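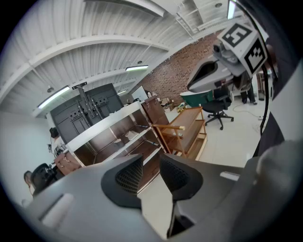 Shelf labels and the cost of a wrong price

The pricing manager at Lurner has held the job through two changes of point-of-sale system and one change of owner. We spoke for an hour one morning in December, in the chain's office in Trevaskis, on the condition that the article would stick to the work and leave out the manager's name.

Lurner runs hardware and household stores of medium size. The typical store carries up to 3000 priced items on the floor, not counting cut lengths and bulk goods sold by weight. Each has a shelf label, and each label is a promise that the register has to keep.

"A price lives in at least three places," the manager said. "There is the item file, there is the register's local copy, and there is the label. The first two are synchronized by software. The third is synchronized by a person with a stack of paper."

The paper comes out of the back-office printer before opening, sorted by aisle and then by bay. Staff tear the sheets along the perforation and walk the aisles, replacing each label in order. On a normal morning the run takes less than an hour. Before a seasonal change it can take most of a shift.

I asked where the errors come from. Customers tend to assume that the register is wrong, and the manager said this is seldom the case.

"The register is nearly always charging what the item file says. What we find is an old label that was missed, or a correct label in front of the wrong product. The second kind is harder. A box of screws moves over by one position when somebody fills a gap, and now the label beside it describes a different length."

Lurner audits every store on a fixed schedule. The auditor draws a sample of 100 items from a list produced that morning, scans each one, and compares the result with the label directly below it. Overcharges and undercharges are recorded separately. A label that is missing entirely goes into a third column and is treated as a failure.

The last audit at the Trevaskis store was a full count, done ahead of a change in item numbering. It produced 712 exceptions, a figure that the manager quoted without being asked.

"Most of those were formatting. The unit price was in ounces and the package was in pounds, or the description had been shortened until it could mean two products. The actual price mismatches came to 47. I would call that too many, but it is a different problem from the one the larger number suggests."

Unit pricing took up a good part of our conversation. The item file stores package size in one field and unit of measure in another, and suppliers fill these in as they please. Florkent, which supplies the chain's caulk and adhesives, lists cartridges by fluid ounce. A competing line is entered by weight. Placed side by side on the shelf, the two labels cannot be compared.

"We convert by hand where we can," the manager said. "With adhesives you need the density, and the supplier does not always provide it. If I don't have a density, I leave the unit in weight and accept the complaint."

Electronic labels have been considered twice. The chain tested a system called Truduvex in a single aisle and did not extend it. The manager had no objection to how it performed. Updates arrived on time, and the batteries held up through the test. The trouble was with the rail. Older shelving at Lurner has a shallow front lip, and the label holders needed an adapter that stuck out far enough to be hit by carts.

"The adapter cost more than I had allowed for, and replacing the shelving was never in the budget. There is also the matter of position. An electronic label will show the right price for the product it is assigned to. It has no idea what is sitting above it."

For now the changes are procedural. Labels carry the print date in the lower corner, in type large enough to read while standing. Removed labels go into an envelope marked with the aisle number, and the envelope is counted against the print run before the doors open. If the count is short, the aisle is walked again.

When a customer does find a mismatch, the cashier charges the lower price and writes the item number on a pad at the register. The pads come to the office at the end of the week. The manager keeps them in a drawer, filed by store, and enters them into a spreadsheet that goes back to the previous owner.

"Aisle and bay, then item number, then which way the error went. I added a column for the age of the label last spring. I should have added it sooner."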